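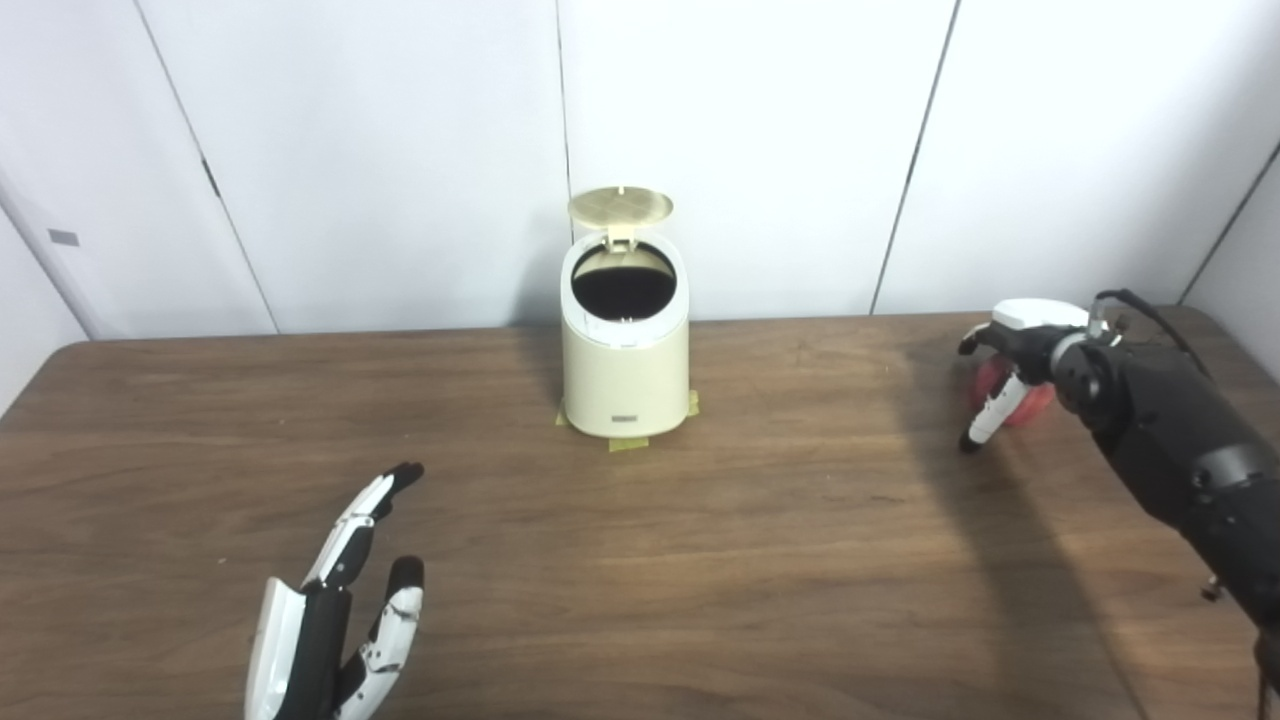 Plondine, 27th June

Morsy is a task-level control package for two-armed robots with multi-fingered hands. It is maintained at Plondine and sits between a perception module, Findero, and the joint controllers of the arms.

Findero estimates the pose of an object or container from head camera images. For a small bin with a hinged lid, it reports the centre of the opening, the rim height and the lid state as separate values. The planner treats an upright lid as an obstacle, so the hand holding an item approaches from the open side. A bin taped to the table is modelled as fixed.

Each arm has its own planner. An arm with no assigned step holds its last commanded posture and is included in the collision model of the other. Plans are refreshed at 10 Hz, and a grasp is checked against finger joint positions before any transfer.

The Grukier test set, added in February, contains 532 recorded pick-and-place episodes. Of these, 400 are used for tuning and the rest for evaluation. Grasp labels are stored per finger.

See also: Motion planning; Visual servoing; Behaviour tree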